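Stirndale bench, July. Notebook entry, afternoon.

Arm stopped on a force fault at 2:34 while reaching into the paper bag. This is the bag unpacking task for Villanueva, arm 2, Clumora controller. Nothing was hurt and the e-stop was not needed. The controller tripped by itself and held position. Writing it down while I still remember the order of things.

The run was item 22 in the list. The first items came out clean. On this one the gripper went in at the normal approach speed, closed, and began the lift. The wrist force reading climbed right away and kept climbing until the trip. I was at the keyboard and saw the number before I heard anything. No grinding, no click from the joint. The bag slid a little toward the rail and stopped.

My first guess was the fingers catching on the rim, since we had that last month before the black tape went on. Checked the log and the height is wrong for it. The force starts well after the fingers are past the rim, with the tips down among the items.

Second guess is cable. There is a thin black one hanging off the lower part of the fingers, and the gray braided one comes over the front rim and goes down inside. If either gets under an item or gets pinched in the close, the lift pulls against it and the wrist sees the load. I went back to the same pose at creep speed with the gripper open to look.

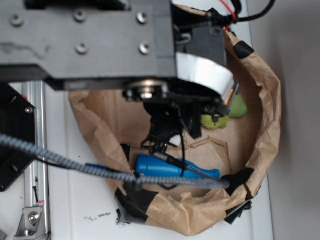

Gripper over the bag, black cable across the blue item, gray braided cable over the front rim.

I can't say from this which cable loaded up. The torn flap of paper near the bottom is also a candidate — a finger could hook the jagged edge on the way up. The force curve is smooth, though, and I would expect paper to give in steps.

Checked after that, arm powered down and locked out: wrist bolts tight by hand wrench, no play in the joint. White tape on the housing left alone. Connector pins on the gripper side look straight. I did not open the housing.

Honeylyn Policarpio read the log over my shoulder and pointed out that the Skinar planner still has the old payload file loaded, the one from before we changed fingers. That would shift the baseline but would not make a ramp like this. Needs fixing anyway.

To do before anyone runs this again:
Reroute the gray cable so it stays out of the bag.
Tie the black one up along the fingers, with enough slack for full wrist rotation.
New bag, no tears.
Reload payload file.
Repeat item 22 at half speed, 4 times, hand on the e-stop.

Trip limit stays where it is. Tag is on the controller. Log is saved in the fault folder under arm 2.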